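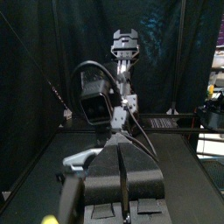 June 8, 2020

The semester project is handed in, so I can write up what we did while I still remember it. The class was the second half of the robotics lab sequence. There were four of us on the team and we called the project Hopkin, after the street two of us live on. The assignment was open: use two arms at one table to do something that a single arm has trouble with. We picked handing an object from one arm to the other.

I wrote the grasping code and most of the calibration. Asmaa El Fassi did the planning side, and she also ended up doing most of the cable routing because she was the only one of us with any patience for it. The other two split the data logging and the report.

We started in November with a plan that was too big. The first proposal had the arms passing a sponge, then a cup, then a cup with water in it. Our instructor crossed out the last one and wrote "sponge first" next to it. She was right. The sponge took us until the end of the winter.

Calibration was the slow part. Each arm knows where its own gripper is, more or less, but the two arms have to agree on where the table is. We used a printed target and moved it to different spots, then solved for the offset between the two bases. The first time I did this I had the rotation order backwards, and the error looked small near the middle of the table and got bad toward the ends. I spent a week thinking a bracket was loose. I tightened every screw I could reach and it made no difference at all. Asmaa found the mistake by reading my code out loud to me.

After that was fixed we could get both grippers to meet at a point in the air. Meeting is easy compared to letting go. If the first arm opens early, the sponge falls. If it opens late, the two arms pull against each other and one of them faults. We tried a fixed delay, then a threshold on motor current, and finally a mix of both. The current threshold alone was noisy and would trigger when the arm slowed down at the end of a move. Adding a short wait before we started checking got rid of most of that.

Cables were a constant problem. They need enough slack for the wrist to turn, but the slack goes somewhere, and it was usually somewhere we were about to move through. We ended up limiting the wrist to a smaller range than it can do. That cost us some approach angles, but we stopped stopping every few runs to untangle things.

For the final report we ran 893 handoffs with the sponge and small blocks. 43 of those failed. I went through the logs for each one and sorted them by cause. The biggest group was bad grasps on the first pickup, before the handoff even began. The next was the release timing. A few were planning timeouts, and there was one where I had left an old settings file in place, which I counted as a failure anyway.

The cup did not make it into the report. We did get it to work on the last evening, a few times in a row, with a plastic cup and nothing in it. The same settings the next morning dropped it on the first try. I think the grip force was right at the edge of what would hold, and we didn't have time left to look into it properly.

Things I would do differently:

Write the logging first. We added it in the third month and had nothing to compare the early runs to.

Keep one settings file, under version control. We had copies on three laptops.

Do the calibration check at the start of every session. It takes a few minutes. We skipped it whenever we were in a hurry and then lost an afternoon.

Start the report before the last two weeks.

The code is in the class repository and I plan to clean it up this summer. The planner part is readable already. The grasping part has a lot of commented-out lines in it and one function that is 228 lines long, so please don't look at that one yet. If you are taking the class next year and want the calibration script, email me and I'll send you the version with the rotation order fixed. It expects a config file with both base positions in meters, and it will run without complaint if you give it millimeters, so check that first.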